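The day the left finger stopped closing

February 8, 2020

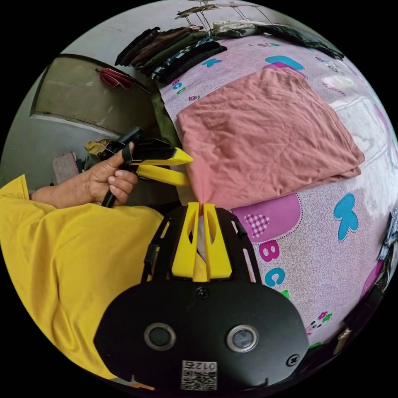 Neema Mussa wrote to me after my last post that her grippers also lose force after many folds, and she asked if I had checked the screws before I blamed the software. I had not. I had spent two evenings with the log files.

So I will tell it in the right order. In January we were folding cloth on the bed, one gripper in each hand. The yellow fingers held well in the morning. After 122 folds the left one began to let go of the corner. The trigger felt normal, and the log said "closed" each time, but the cloth slipped out. I lost 70 recordings before I noticed.

The fault was one small screw in the finger joint, which had turned back a little. The finger moved, but it did not press. Our check measures only the position and not the force, so it saw nothing wrong.

Now I pull a strip of cloth by hand before every session and write the result in the notebook. Josphat Kioko wants to add a force check to the software as well. I have asked him to wait until I finish the new joints.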